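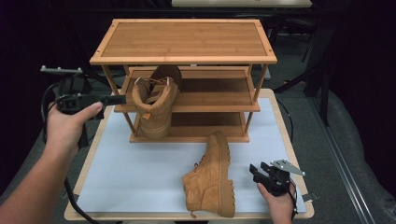 Ticket 2710
Product: Flovley three-tier shoe rack, wood
Category: Assembly / fit
Opened: 10th February
Status: Closed, parts supplied

Problem as reported

Customer assembled the rack from the printed sheet. Two faults listed. The rack rocks diagonally when pressed on a corner of the top shelf. Work boots do not stand upright between the middle and bottom tiers without catching on the middle shelf. Customer asks whether a post is the wrong length.

Environment

Hallway, tile floor, rack against the wall. Customer later moved the rack to a table to work on it. Footwear in use: one pair of tan suede lace-up work boots with lugged soles, plus low shoes. No other Flovley items in the room.

Log entry 1, support

Asked customer to put the rack on a surface known to be flat and repeat the corner test. Asked for the post lengths, measured with the posts out of the rack. Measuring in place gives a bad reading because the posts lean in toward the base.

Log entry 2, customer

Rocks on the table as well, less than on the tile. All posts measure the same. Screws in the top shelf are as tight as they will go. One of them keeps turning.

Log entry 3, support

Post length ruled out. A screw that keeps turning has stripped its hole or is not reaching the post. Instructions sent:

Remove everything from the shelves.
Turn the rack over onto a towel.
Back off all the screws until each one is finger loose.
Turn the rack upright on the table and press down on the top shelf with both palms.
Tighten the top screws in diagonal pairs, half a turn at a time.
Do the middle shelf next and the bottom shelf last.
Hand tools only. Do not use a power driver on this wood.

Log entry 4, customer

Done. Rock is gone on the table. One screw in the top shelf still spins. On the tile there is slight movement at one front post.

Log entry 5, support

Spare screw, 3 mm longer than standard, sent from the Ridberg parts store with a strip of felt pads. Fit one pad under the front post that moves on the tile. If the longer screw also spins, remove it, put a sliver of matchstick and wood glue in the hole, leave it for 20 hours, and drive the original screw again.

On the boots: the gap between the lower tiers is fixed. There is no alternate hole position for the middle shelf on this model. The middle shelf is set back slightly, so a boot can stand at the front with its collar ahead of the shelf edge. Put the heel down between the rails of the bottom tier first, then bring the collar upright. Tie the laces or tuck them in before placing the boot. A boot that will not sit this way should go on the top shelf. The raised rim there will keep it from sliding off.

Log entry 6, customer

Longer screw holds. Pad fitted, no movement on tile. First boot stands at the front left as described. Second boot goes in at the right if the low shoes are moved to the middle shelf. Asked if a taller post set is sold.

Log entry 7, support

No taller post set for this model. The Flimia adapter kit has a different thread and must not be used.

Resolution

Uneven tightening at first assembly and one stripped hole. Assembly note 13 amended to call for finger-loose assembly of all tiers before final tightening. Boot clearance recorded as a design limit, no defect.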